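Massawe Street Makers' Hall
Minutes of the October members' meeting
Held in the back room, 7:00 p.m.

Attendance: enough for a quorum, once the people smoking outside were asked to come in and be one.

1. Opening and previous minutes

The chair opened the meeting at 7:10. The September minutes were accepted with one correction. Under "Coffee," the word "undrinkable" was changed to "under review." A member asked whether the secretary could keep opinions out of the minutes. The secretary agreed to try.

2. Matters arising

The side door has been fixed. It now closes. Opening it is a separate matter and has been carried forward.

The overdue key was returned in an unmarked envelope with a stick of gum. The gum has been placed in the kitchen drawer with the other gum.

3. The table

This item was expected to take five minutes and took fifty.

Members will recall that the old table in the back room was retired in the summer, after one leg went through the floor mat and another went its own way. Its replacement came from Plornis, secondhand, for $69 including delivery to the curb. Delivery from the curb to the back room was handled by members, two of whom have asked that the stairs be measured next time before the table is on them.

General feeling about the table was warm. It is light in color, it is wood, and it doesn't rock. One member said it was the first thing in the building she had not been ashamed to put a sandwich on. Another said that was exactly the problem, and the discussion began.

3a. Finish. The table was wiped down with Clorora when it came in and has been wiped down with it every evening after that, by at least one member and sometimes by several in a row who did not know about each other. The question was whether this is good for it. The member who teaches the Saturday-morning class (name withheld at own request) said all that wiping would dry out the wood. The member who buys the Clorora said the label didn't mention wood either way. The label was fetched and read aloud in full. It didn't.

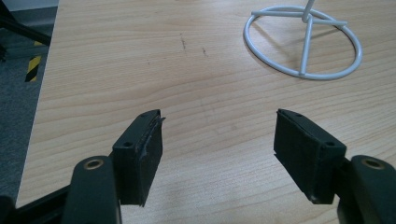

The grain was brought up next, as it runs the length of the top in fine, close lines and most of those present are fond of it. A proposal to sand the whole thing and start over was heard politely. A second proposal, to leave it alone and see what happens, had more support but was felt to be what we did with the last table. After some back and forth it was agreed to wipe with a damp cloth on ordinary days and save the Clorora for glue, paint and soup.

It was asked who had been having soup. No reply was recorded.

3b. Covering. A member offered a vinyl cloth with lemons on it. Those in favor said it would protect the surface. Those against said we had not carried a table up two flights in order to look at lemons. The offer was declined with thanks. The member said the cloth was in the car if anybody changed their mind, and that it would be staying in the car.

3c. Coasters. Everyone is in favor of coasters. The hall already owns coasters, bought two years ago, and they are believed to be in one of the cabinets. A search was proposed for after the meeting. See item 7.

3d. Leaving things out. The chair reminded members that the table is shared and that "I'm coming back to it" expires at closing time. Several members looked at one another. It was agreed that anything left on the table overnight goes into the gray bin by the door, and that things left in the gray bin for a month go to whoever wants them. A member asked if this would apply to his bench vise. He was told it would apply to his bench vise in particular.

3e. Clamping. Clamps may be used along the front edge with a scrap of softwood underneath. Clamps without a scrap of softwood are how the last table got its teeth marks. A box of scraps will be kept below the window and labeled SCRAPS, so that it stops being taken out with the trash.

3f. Wax. The hall has been offered a can of Pastus furniture wax, three-quarters full, by a member who is moving to a condo. Accepted. The can will be tried on the underside first. A volunteer to lie on the floor was sought and, after a pause that the secretary timed at the chair's request, found.

Voted: to adopt 3a, 3d, 3e and 3f as house rules. Carried, with 3 against. Those against wished it noted that they like the table very much.

4. Money

The balance stands a little over $3,000, which the chair called healthy and the member who keeps the accounts called October. The heating bill is not in yet. A request for new stools to go with the table was deferred until it is. In the meantime the existing stools are the wrong height, and members are asked to sit up straight.

5. Classes

The beginners' box-making class has 10 people signed up. There is one table. The class will be split into two sittings, early and late, and the late sitting will be responsible for sweeping. The early sitting filled up within a minute of this being announced.

Bookbinding will return in the new year if the press can be found.

6. Noise

The upstairs tenant has written again. The letter was courteous and included a diagram. From now on, hammering stops at 8:30 p.m. Sanding by hand may continue. Singing was discussed and left to conscience.

7. Any other business

The cabinets were searched. The bookbinding press was found. The coasters were not.

A member asked for the lemon cloth to be reconsidered as a curtain. Referred to the next meeting.

Refreshments for next time: cookies, same person as usual. No soup.

Meeting closed at 9:05 p.m. The table was wiped down, twice.

Action list
Move the gum.
Label the scrap box.
Test the Pastus wax on the underside and report back.
Measure the stairs, for the future.
Reply to the upstairs tenant and return the diagram.
Coasters.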